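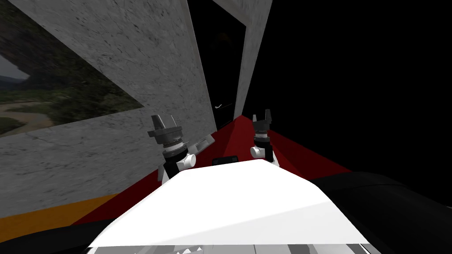

Image credit: Leszek Czerwiński

Basement wall damp in one strip only – seal it or leave it?

tamarack_6
We bought a house in Clavham last fall and the basement has poured concrete walls. One strip along the north side gets a dark line near the floor every time we have heavy rain. The rest of the basement seems fine. I was going to buy two cans of Walico masonry sealer and roll it on before December. My father-in-law says sealing from the inside is a waste of money. Who is right?

gutterman99
Your father-in-law. Go outside in the rain and look at where the downspouts let go. Ours ended right at the foundation. I put on six-foot extensions and the dark line stopped coming back.

pollyr
I don't agree that it is always a waste. I sealed ours in the old house on Dudek Street and it held up for as long as we lived there. You do have to scrub the white powder off first or the sealer peels.

gutterman99
It held because your ground was dry to begin with. If there is water pushing on the other side, paint does not stop it. It comes through lower down, or at the joint where the wall meets the floor.

pollyr
You have not seen my ground.

tamarack_6
The downspout on that corner lets out next to the steps, now that I look at it. There is also a flower bed against the wall that the last owners built up pretty high.

gutterman99
There you go. Soil should slope away from the house. Pull the bed down below the siding and add the extension before you buy any cans.

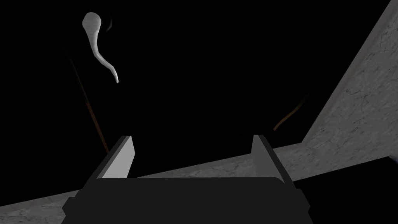 Re: Basement wall damp in one strip only – what about a dehumidifier?

oldsump
Before anybody digs, tape a square of clear plastic to the wall, all four sides, and leave it for a couple of days. Water on the room side is condensation. Water behind the plastic is coming through the wall. It costs nothing and it would settle most of this thread.

tamarack_6
Will do. If it is condensation, is a dehumidifier enough? The basement is a little under 1384 square feet. I saw a used Skollness for 200 dollars.

pollyr
For that price get one with a hose fitting so you can run it to the floor drain. Emptying the bucket gets old.

oldsump
Agree on the hose. Keep the windows shut in summer too. People open them to air the place out and let all the damp in.

gutterman99
Still fix the downspout.

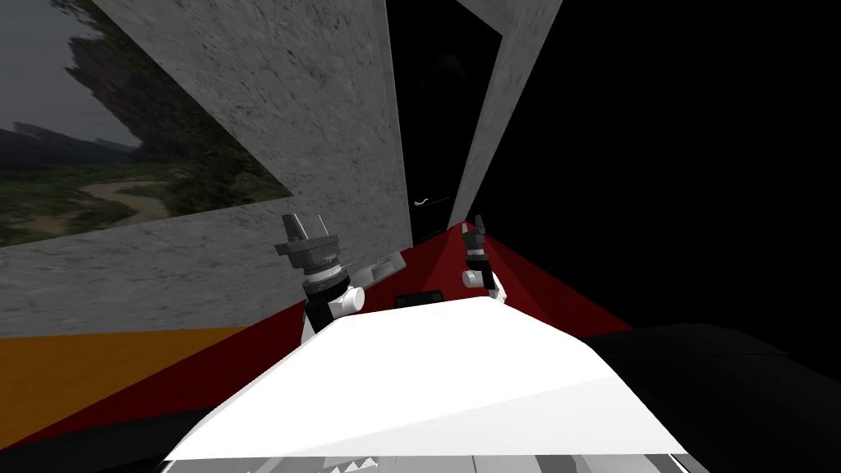 Leszek Czerwiński

I do drainage work in the area, so take this for what it is. The plastic test is good, but tape it up on the strip that darkens and put a second piece on a wall that stays dry – one square by itself is easy to misread. Do it once in dry weather and again after rain.

On the sealer, you are both partly right. It can help with a wall that is slightly damp. It will not fix a grading problem. I would move the soil first, then wait through one wet season before putting anything on the concrete.

tamarack_6
Thanks. Two squares of plastic are up as of 7 this evening, and the extension is on my list. I will leave the sealer at the store for now.

pollyr
Post what you find. I still say it worked for us.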